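Kitchen > Tableware > Teapots

Search this gallery

1 min read

The Steel Teapot
by Pendo Kombo

I bought this teapot in Nerkent for 690, and I still like its simple shape.

1. On the table
The lid has a small round knob, and the spout is slender – good for small cups.

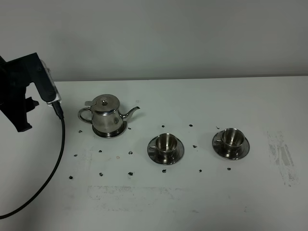

2. Over the saucer
Polished steel shows every fingerprint, so I wipe mine with a soft cloth after tea.
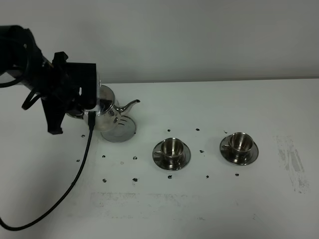

Can I leave tea in a steel pot overnight?
Better not. It becomes bitter and leaves brown stains inside.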